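# Bamboo and wooden utensils going fuzzy after the dishwasher: finish them or replace them?

Posted in Kitchen & Household by **zirnerport_flat** 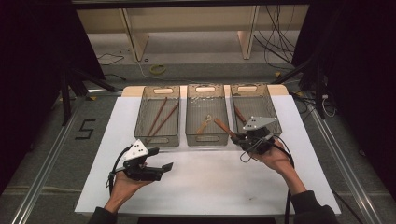
*Baskets on the white sheet: chopsticks in the left one, the short spoon-like piece in the middle one.*

I've been going through the kitchen drawers and most of my wooden pieces feel rough. The grain stands up, and a fingernail catches on it. They went through the dishwasher for a long time before I stopped doing that. Our water in Zirnerport is hard, if that matters.

What I want to know:

- Is raised grain a hygiene problem or only a texture problem?
- Is sanding worth it on thin items like chopsticks?
- Which oil? The hardware store has Clakier board oil and a plain mineral oil. The Clakier label lists mineral oil and beeswax.

I don't want anything that smells or goes sticky in a closed drawer.

---

**leone_bench** · accepted

Raised grain is mostly texture. Water swells the fibers, heat dries them fast, and the surface fibers stay lifted. Cracks are different. A crack you can feel across the width holds food and can't be scrubbed out, so discard anything cracked, soft, or black at the tip.

For the rest:

1. Wash by hand and dry upright overnight.
2. Wipe with a damp cloth to lift the loose fibers, then let dry again.
3. Sand along the grain with 240 grit, then 400. Light pressure. On chopsticks, fold the paper around the stick and pull toward the tip, 10 strokes, turning it as you go.
4. Wipe off the dust. Apply plain food-grade mineral oil, wait 2 hours, and wipe off everything that hasn't soaked in.
5. Repeat step 4 the next day.

Don't sand anything that has a lacquer or painted coating. If the coating is flaking, replace the item.

Between your two products, use the plain oil for utensils. Wax blends are fine on boards but tend to soften in hot soup. Skip olive and sunflower oil. They turn rancid, and that is the smell you're trying to avoid.

Hard water leaves scale, which also feels rough. Wipe one piece with diluted white vinegar before you sand it. If it comes up smooth, you had scale and can stop there.

---

**Trustard444**

Just buy new chopsticks. A pack of 8 pairs costs less than the sandpaper. I'd only bother with this for a good spoon.

---

**drawer_c**

Agree with the steps above, but 240 is coarse for bamboo. It splinters if you go across the fibers even slightly. I start at 320.

Tung oil also works and lasts longer than mineral oil. Check that it is pure, with no driers or solvent, and let it cure fully before the piece touches food. Depending on humidity that can take weeks. It's a nut oil, so ask first if you cook for anyone with an allergy.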